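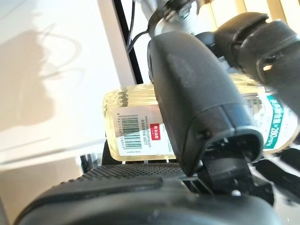
今年の「ミス・ラストロー」から水着審査はなくなるのか。

廃止される。代わりに、出場者が自分で選んだ題で二分間話す「スピーチ審査」が入る。配点は従来の水着審査と同じだ。

読了時間 4分

2024年8月5日、大会を主催するEltixがAsow市内で会見を開き、今年の実施要項を発表した。会見は予定より長引いた。審査方法の説明は十分足らずで終わり、残りはほぼ冠の話だった。

新しい要項によると、審査はイブニングドレス、民族衣装、スピーチ、最終質問の四部構成になる。年齢の上限も撤廃され、既婚者や子どものいる人も応募できる。下限は18歳のまま据え置かれた。書類選考はすでに終わっていて、応募は404人。予選にはそのうち70人が進む。上限の撤廃で応募がどれだけ増えたのかという質問に、大会ディレクターのCharalambos Gavalas氏は「昨年の数字は手元にない」と答えた。隣の広報担当の手元には厚いファイルがあったが、最後まで開かれなかった。

スピーチ審査には細かい決まりがつく。原稿の持ち込みは不可、歌は不可、楽器も不可。政治の話は「節度をもって」可とされたが、節度の定義は要項のどこにもない。持ち時間を過ぎるとマイクの音量が徐々に下がる仕組みで、いきなり切るのは失礼だという配慮からこうなったという。下がっていく音量と競って声を張り上げる出場者が出た場合の扱いは、検討中とのことだった。

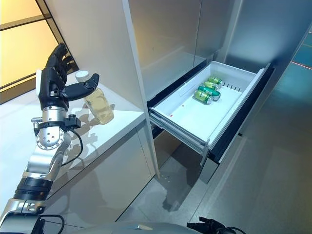
会場も変わる。これまで使ってきたホテルの大宴会場を離れ、今年は港に近い旧税関倉庫で決勝を行う。客席は700席。天井が高く、照明を吊るにはよいが、声がよく響く。リハーサルに立ち会った音響スタッフによれば、司会者が自分の言葉のこだまに一度返事をしかけたそうだ。主催者は当日までに客席の後方と側面に厚手の幕を張るとしている。

ホテル側との契約が更新されなかった理由について、Eltixは「双方の日程の都合」とだけ説明した。ホテルの宴会場の予定表では、決勝の当日は空きになっている。

さて、冠である。

昨年まで使われていた冠は宝飾工房Zacharopoulosが手がけたもので、見栄えはよいのだが、とにかく重かった。歴代の優勝者は全員、戴冠の直後に同じ角度で首を傾けた写真を残している。ファンの間では長年「優雅な会釈」として親しまれてきたが、昨年の優勝者が地元ラジオで「あれは会釈をしたつもりがない」と話し、評価が改まった。

工房が今年納める新しい冠は277グラム。旧冠の重さは公表されていない。Gavalas氏は会見の場で新冠を自らかぶってみせ、首をまっすぐに保ったまま左右を向いた。記者席からは小さな拍手が起きた。氏は外すときに髪を引っかけ、そこから二つほど質問が進む間、広報担当が無言で救出にあたった。

サイト内検索
キーワードを入力　検索
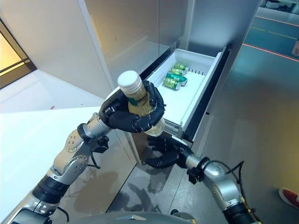 たすきの色も改められる。これまでの紫は照明が当たると黒く沈み、テレビで見ると肩から何を下げているのか分からないという苦情が毎年届いていた。Eltixは五つの候補を出し、昨年のファイナリストに投票してもらった。選ばれたのは名前を「若草」という色だが、名前から思い浮かべるものよりだいぶ薄い。写真で左手が握っている透明なボトルの中身、あの淡い黄緑に近いといえば伝わるだろうか。文字は濃紺の刺繍になる。紫のたすきを大量に刷った昨年の協賛社からは、残りをどうすればよいかと問い合わせがあったが、要項には該当する項目がない。

審査員は七人。昨年より二人減った。減った二人の席には得点集計の担当者が入る。昨年の決勝で集計に手間取り、司会者が場をつなぐために故郷の山羊の話を三度したことへの対応とみられる。三度目の山羊の話は客席の受けが最もよく、主催者が今年も同じ司会者を起用したのは、そのせいだと見る向きもある。本人は取材に対し、今年は別の動物を用意していると述べた。

一方、古参の観客からは不満も出ている。第一回から毎年通っているという男性は、会見場の外で「ミス・コンテストというのは変わらないからいいんだ」と話した。では何を残してほしいかと尋ねると、しばらく考えて「駐車場」と答えた。旧税関倉庫には専用の駐車場がない。Asow駅前から無料の送迎バスが出る予定だが、最終便は決勝の終了予定時刻の十五分後に発車する。大会が予定どおりに終わったことは、記録に残る限り一度もない。

応募者の側はおおむね冷静だ。予選に進んだ一人で、市内の歯科医院に勤める34歳の女性は、昨年までなら年齢で応募できなかった。スピーチでは親知らずの話をするつもりだという。「二分あれば抜くところまでいけます」。別の出場者は水路の歴史を選び、練習では毎回、中世の途中で時間切れになると話していた。

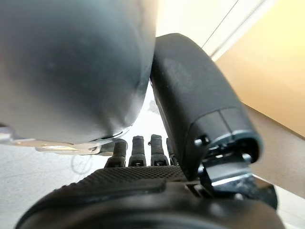 ロボットハンドの指の部分と金属製のブラケット

賞金と副賞は据え置かれた。優勝者には一年間の広報活動が義務づけられ、移動費は主催者が負担する。昨年問題になった「移動費に昼食は含まれるか」という点については、新たに一項が設けられ、移動中にとる昼食は含まれ、到着後にとる昼食は含まれないと定められた。列車が駅に着いてから車内で食べ終えた場合の解釈をめぐり、会見では記者と広報担当の間で短いやりとりがあったが、結論は出ていない。

予選は非公開で行われ、結果は大会の公式サイトに掲載される。決勝の日程は会場の幕の納品を待って決まる。入場券は決勝の日程が出た翌日に売り出され、電話での予約は受け付けない。前回の優勝者は来年5月まで任期が残っているため、今年の優勝者が決まった後もしばらくは、ラストローに女王が二人いることになる。冠は一つしか発注されていない。Gavalas氏によると、旧冠の貸し出しには応じるという。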